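The hose, the dress pack, and me

I promised a post about the cell back in March and then kept not writing it, mainly because every time I sat down to write, something else on the arm wanted attention. So I'm doing it now, with coffee, before the morning run starts.

Quick recap if you're new: I look after a bin picking cell at Halliday. A KUKA arm, a gripper, a metal bin and a pile of household stuff that it has to fish out of the bin one item at a time. My job is the unglamorous end of it. I keep the cables from snagging, the bin from wandering off and the gripper from slowly shaking itself to bits. Fenna Vanhove does the software, and she's very polite about it when my hardware ruins her day.

The thing that ate most of my month was the cabling. On a big line robot you get a proper dress pack with nice molded guides and everything slides along as it should. On ours it's a bundle of black cables and one hose that I routed myself, and I got it wrong twice. The first time I left too little slack under the wrist, so whenever the arm turned its hand to get into a corner, the hose pulled tight and the gripper closed late. Fenna thought it was a timing bug. She spent a whole afternoon in the logs (sorry, Fenna!) before I wandered past during a slow jog and saw the hose go flat at the bend.

So I gave it more slack. Far too much, as you'd expect from me. Now the loop hung low enough to drag on the bin wall when the arm went for anything near the edge, and after nearly 900 picks there was a shiny rubbed patch on one of the cables. No bare wire, thank goodness, but I don't like shiny.

Third try, I did what I should have done at the start and took the arm by hand through all the ugly poses first. Every corner of the bin, wrist turned both ways, at 11 percent speed with my thumb on the enable switch. I marked the cables with a paint pen wherever they wanted to bend by themselves, then tied them so they could keep bending there. I like a wide strap for this, done up snug but loose enough that I can still wiggle a finger under it. Zip ties bite into the jacket and then you get to do it all over again. The loop now tucks up under the joint and comes back around, and it stays clear of the walls in every pose I've thrown at it.

Then there's the bin. It's heavy, so I assumed it would stay put. It doesn't! The gripper nudges the wall a little, and a little more, and by lunch the whole calibration is off by enough to matter. I'd been shoving it back to its spot by eye, which is a silly way to treat a machine that cares about millimeters. Bergþóra Fogh over at Drarstead runs a similar setup, and when I complained to her on the phone she just said "clamp it" and went back to her sandwich. So I got a bar clamp on the back edge, one with soft pads, and put tape down on the board so I can tell at a glance if anything has crept. 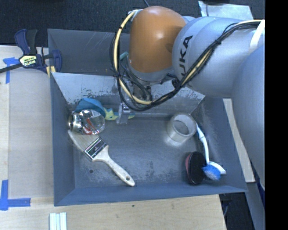
I redid the calibration after all that and let it run for 400 picks without touching anything. The clamp held. The tape lines looked just the same at the end as at the beginning, and I checked them more often than I'm going to admit in writing.

What's still on my list: the fingers. They lose their grip on smooth round things when they get dusty, and wiping them down helps for a while, but I'd like to try a different pad. Vavora sells a softer one and I have a set coming. I'm also not thrilled with how long a finger swap takes me, which is 30 minutes if the screws behave and a good deal longer if one rolls under the table. There's a quick-change plate from Pivport I've been eyeing, but it adds height under the wrist, and that means going back to the cable loop, and I'm really not ready to talk about the cable loop again.

If any of you have run a hose past a wrist with a taller tool on it, please leave me a comment and tell me how much slack you gave it. Okay, coffee's gone, time to go wipe some fingers.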